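Ticket 2362: head camera loses wrist pose when a hand goes into a container
Product: Drirkard head camera, Schmieder two-finger gripper
Status: open, waiting on customer

Hi again, me with the grippers! We're trying to pick between the Schmieder gripper and the Ravness one, and I want hand demos on the same stationery task before either of them gets near a paper clip. The wrist bands track great over an open tabletop. Once a hand goes down into the basket, though, the pose jumps sideways and then snaps back, and the replay on the Schmieder arm tries to go straight through the rim. (Not fun to listen to.)

What I've tried so far:
- recalibrated the camera, no change
- exposure down to 4 ms, a bit better on the left wrist only
- firmware 679, then back to the old one — same jump on both

Grabs from the head view, all on the basket task:

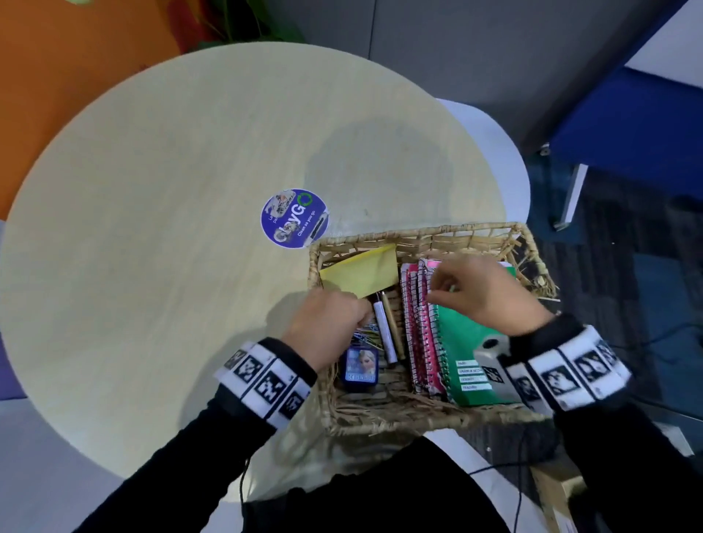
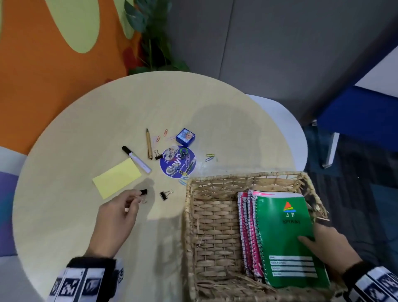
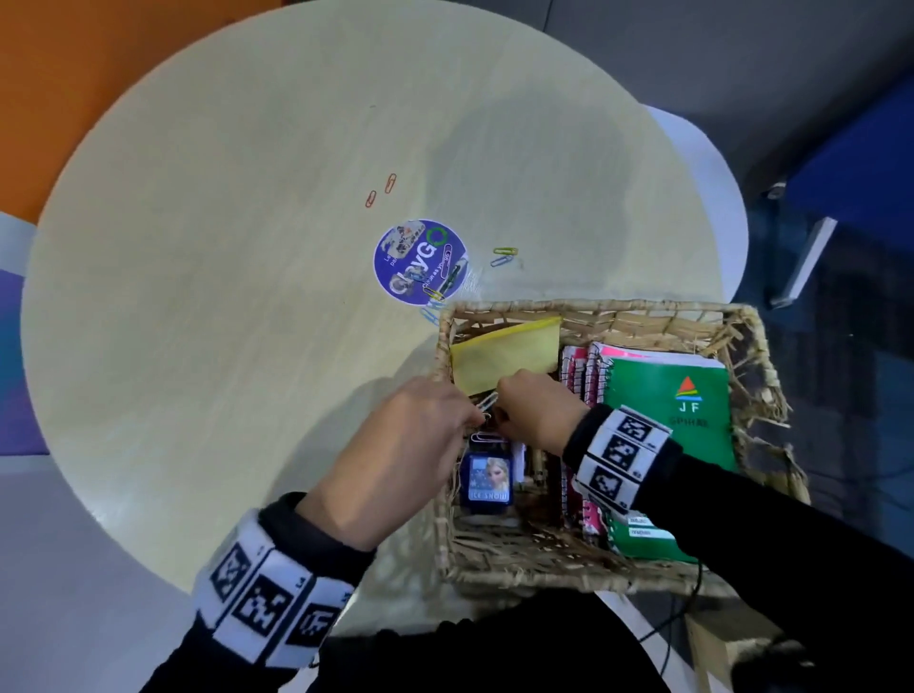
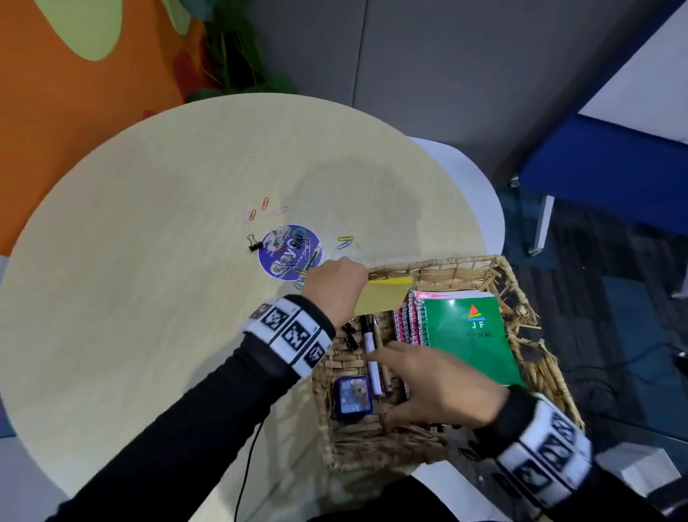 Eirini Athanasiadis: Thanks Benjamín. Before you touch the calibration again, could you check whether the solver is set to single marker? In that mode it locks onto whichever square looks biggest, and a small roll of the wrist makes it switch. Try "full band" and raise the sample buffer to 1000. I'd also hold off on judging the Ravness gripper until this is sorted, the replay error will hit both.

Ha, yep, single marker. Switched it, and the left wrist is solid now. The right one still twitches when I reach deep, maybe half as much as before. I'm rerunning the binder clips with the bigger buffer this afternoon and will attach the log from the Dolledmont controller when it's done. Can you leave this open till then?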